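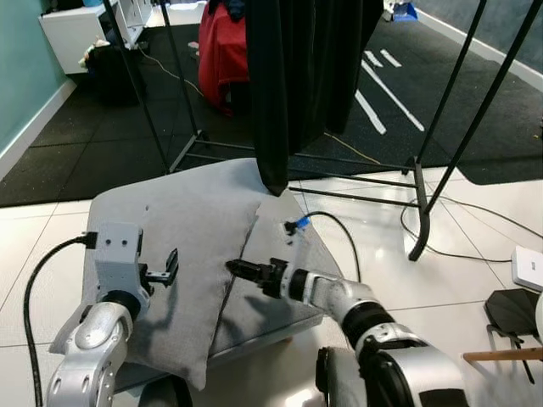
Why does a gripper let go of a soft cushion when the same closing command holds a rigid part?

The controller stops closing when it sees motor current rise, and on a thick soft item the rise comes before the fingers have enough material between them. With the default settings the Husar controller reads that as a finished grasp and drops to holding current. A rigid part stays put at holding current. Cushion fabric creeps out.

## Ticket: right gripper releases fabric during two-arm lift

**Status:** closed, one follow-up open
**Product:** Stustel two-finger gripper, Husar controller
**Accessories:** Bravix ribbed fingers, Stustel plain fingers
**Site:** Flanadard, home tasks bench
**Severity:** medium. No damage, no emergency stop.

### Report

Site is comparing finger types for soft household items. Test item is a gray cushion, handled on a seat and against a chair. The left gripper keeps hold through the lift. The right one reports `grasp_ok`, then the finger gap closes fully once the arms start to move and the status goes to `object_lost`. No fault code. Same behavior from a cold start and after an hour of running.

Site asks whether the ribbed finger is the cause and whether to send it back.

### Log

**09:40** Asked for the controller export, gripper settings for both sides, and finger types fitted.

**10:15** Export received. It is short: the buffer keeps up to 1,000 lines per side and the oldest are overwritten. Only the last lift is complete. Asked site to export after each lift from now on.

**10:30** Compared settings. Left and right do not match.

| Setting | Left | Right |
|---|---|---|
| Close mode | force | position |
| Hold level | 6 | 3 |
| Contact detect | late | early |
| Re-grip on slip | on | off |

The right side is on the factory profile. Site says both were loaded from the same file. The file does hold both sides, but the loader writes the right side only if that gripper is online when the load starts. There is no warning. Sent to the controller group as a separate defect.

**10:50** Asked site to leave the settings alone for now and check the hardware first. Requested:

- Power off, remove and reseat the right gripper connector.
- Check finger screws, both sides.
- Open and close with nothing in the jaws and note the reported gap.
- Confirm the cable has slack with the wrist at full rotation.

**11:35** Site reports connector reseated, screws tight, closed gap reads zero on both sides. Cable has slack. Release still occurs.

**11:50** Discussed fingers. The pair under test is mixed: one plain plate and one ribbed finger. Site wants the ribbed one to give way around seams and the plain one to provide a fixed reference. We have no published settings for a mixed pair. It is mechanically allowed as long as the tips meet at zero gap. Asked for a wrist camera view with the jaws open.
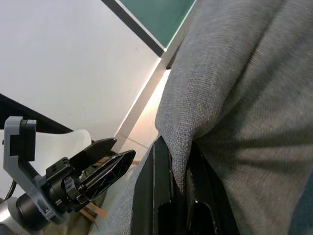
*Wrist camera, jaws slightly open. Plain tapered finger above, ribbed finger below.*

**12:20** Fitting looks normal from this angle. The ribbed finger is longer than the plain one. That alone is acceptable for fabric, but the tip of the longer finger will reach the cushion first, and early contact detect will react to it.

**13:05** Plan agreed. Change one thing at a time, right side only, 6 lifts per step. A lift counts as held if the status stays `grasp_ok` until the open command. Same cushion, same approach speed.

**13:10** Step A, no changes. Baseline for the comparison. Held 3.

Note from site: on the lifts that held, the fingers had closed on a fold. On the others they had closed on a flat part of the cover. Asked them to record the grasp point from now on.

**13:45** Step B, plain fingers on both sides of the jaw, factory profile kept. Held 3. Same result as the mixed pair, so the ribbed finger is not being treated as defective. Return request withdrawn.

**14:10** Mixed pair refitted. Step C, close mode set to force, contact detect set to late. Held 4. On the failed lifts the release now comes later, after the arms have already moved. Slip is slow enough that re-grip should catch it.

**14:30** Before step D, asked for a check of the right gripper on fabric without the left arm taking any load, to see whether the pinch alone is stable.

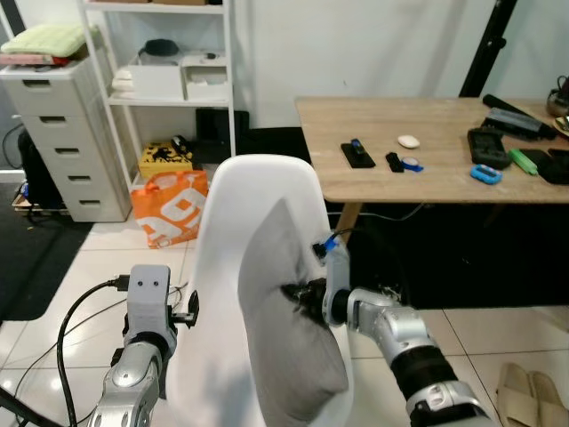 *Head camera. Right gripper closed on a bunched section of gray fabric, left gripper to the left of the white shell.*

**14:50** Current trace from the right-only check is flat after closing. No slip events in the export. Pinch is stable on bunched material with force mode. Remaining losses are tied to the two-arm move.

**15:05** Looked at arm timing. The left arm starts its lift when the left gripper reports grasp. The right arm does the same with its own gripper. With the old profiles this hid itself: early detect on the right made the right arm ready first, and it waited in the task script. With late detect the right gripper is now the slower one and the left arm starts pulling before it has finished closing. The task script has a wait on the left side only.

**15:15** Sent site a changed script. Both arms wait for both `grasp_ok` signals, then start together. Pull between the arms limited in the arm controller, value left at default.

**15:40** Step D, right side matched to left in full (force, hold level 6, late detect, re-grip on), changed script. Held 6.
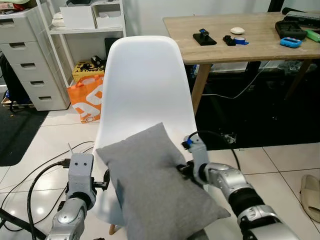
*Head camera. Both grippers on the gray pillow in front of the white chair.*

**16:00** Site repeated step D with plain fingers. Held 6. Re-grip events were present on some lifts with the plain pair and absent with the mixed pair. The sample is small and grasp points were not identical, so we would not rank the fingers on it. Site may want a longer run with the grasp point fixed.

**16:10** Site asked if the hold level can go higher for heavier cushions. It can, but the ribbed finger starts to bow at the middle and the tips open. Stay at 6 with any Bravix finger fitted. Plain fingers have no such limit in fabric work.

### Resolution

Right side was running the factory profile after an incomplete load. Lift sequence also started before both grippers had closed. Settings matched, script changed. No parts replaced.

### For the site

1. Turn on both grippers and wait for `ready` on each before loading a profile.
2. Read the settings back from the controller after loading. The loader screen shows the file, not what was written.
3. After a finger change, run the closed-gap check again.
4. Keep the export from each lift until the finger comparison is finished.

### Open

Loader should refuse to start, or warn, when one gripper is offline. Tracked by the controller group. Targeted for the October release, not confirmed.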